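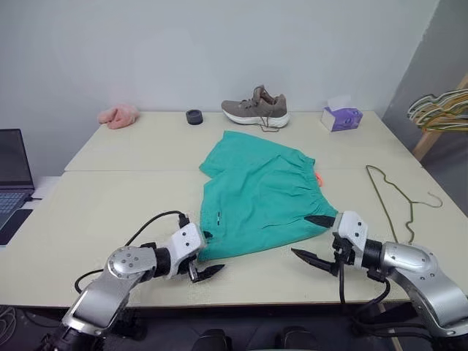 Settimio Bellini wrote to me after last month's column and said I was being sentimental about folding. Folding is the worst job in the building, he said, I should try it for 18 days and then tell him what exactly I want to save.

Fair. I did it for longer than that, years ago, at the Futthorpe laundry, before the roof money and the new name. So let me have another go at this, quickly, I have a deadline and a kid with an earache.

I don't want to save folding. Let me say that in plain words so I don't get the same letters again. Shorts, towels, pillowcases, the gray work pants from the Harnport yards with the pockets full of screws. Your shoulders go first. Then your thumbs. You dream in thirds. If two arms bolted to a table can do a pair of shorts, good, let them have the shorts. Let them have the fitted sheets too, if they ever get that far, and good luck.

What I care about is what happens to the other seven hours.

Because folding was never the whole shift. It was what you did with your hands while you did the rest. You found the torn hem. You noticed that the lady from the rooming house had sent in only nightgowns, two weeks running, and somebody called her niece. You trained the new girl without anyone calling it training, she just stood next to you and by Thursday she had it. None of that is on the job sheet. So when the plan gets drawn up and the plan says "folding, automated," all of it goes out the door with the folding and no one at the meeting knows they voted on it.

Go and watch the thing work before you have an opinion, by the way. A lot of people on both sides haven't. Two arms, one on each side, pinchers at the end. A garment that's already half bunched up. One side takes hold of a corner and the other has its pinchers open at the other corner. Cloth is hard. I was a little proud of that, I admit it. For years we were told it was unskilled work, paid like unskilled work, and now very clever people with laptops are finding out what's in it. Which way does the fabric slide. Where's the waistband. Is this a leg or is this just a wrinkle.

Nobody came down with a bonus for us when they found that out, though.

So, the argument I keep hearing. Gautier, the outfit that bought Futthorpe and the two plants up the river, says no one loses a job. They said it in April and they said it again in the letter that went out to staff. People will be "moved to higher value tasks." I asked what tasks. Machine tending, mostly. Meaning you stand by a table and when the arms drop the shirt you pick up the shirt. You clear the jam, you press the button, you wait.

I've talked to women who do this now at Visside. They don't hate it. I want to be fair here. One told me her wrists stopped hurting and she cried in the car over it, and I'm not going to put my nostalgia up against a woman's wrists. But the same woman said the day is longer. Same clock, longer day. She used to set her own speed, fast before lunch, slow after, everybody did. Now the table sets it. And she used to talk, and now the stations are spaced out so the arms have room to swing, and the next person is too far off to talk to unless you shout.

Spacing. Such a small thing. Somebody drew that on a floor plan and I'd bet they never thought about it for one second. They were thinking about reach.

Then there's the target. When I was there it was 600 pieces a shift for a pair of us, and we made it, some days with a lot of bad language. The target on the new line is 600 too. Management is pleased with this, it's in the letter, look, we haven't raised it. But there's one person on the station now where there used to be two. The second person was "moved." To where? Another station, also alone. And if the arms have a bad morning, whose number is it that comes up short on the board? Not the arms'. The arms don't have a name up there.

That one I would fight over, if I was still in the union and had the knees for it. Put the machine's name on the board. If it drops things all morning then let it be the one that dropped things all morning.

Bellini's second point was better than his first, so I'll give it room. He says every one of my complaints is about management and not one of them is about the machine. Spacing, targets, the board, who gets asked. All decisions. He's right. I read it twice in the kitchen trying to be annoyed and I couldn't get there.

But decisions get made when a machine comes in, thats the moment. A plant can go on for years with nobody touching the layout or the breaks or the pay grades, and then a crate arrives and everything is open at once for a month. After that it sets like concrete. So yes, I aim at the month of the crate. That's when you get listened to, if you ever do.

Here is what I'd ask for, then, since he wants to know.

Ask the folders first. Before the tables are placed. They know which items make trouble — drawstrings, elastic, anything that clings — and they know it for free, you only have to buy them a coffee.

Let two people work two stations side by side. Turn one of the tables around if you have to.

Pay the person who teaches it. Somebody is standing there on the clock showing how a thing should be done, and fixing it when it's done wrong. In any other trade that's an instructor. It has a rate.

And keep one table without arms. For the rush jobs, the baby clothes, the odd stuff, and for the new people, so they learn what a good fold is before they're asked to judge a bad one. I can't see how you'd tend a machine properly if you never did the work with your own hands. Maybe that's the sentimental part. He can have that one.

Gautier is holding an open floor at Futthorpe on Sat 13 November, in the old pressing room, side door. Families welcome, they say, and there will be a demonstration. Go. Look at the arms all you like, they're worth looking at. Then look at how far it is from one chair to the next, and ask somebody with a badge who decided that.

I'll be there if the ear clears up.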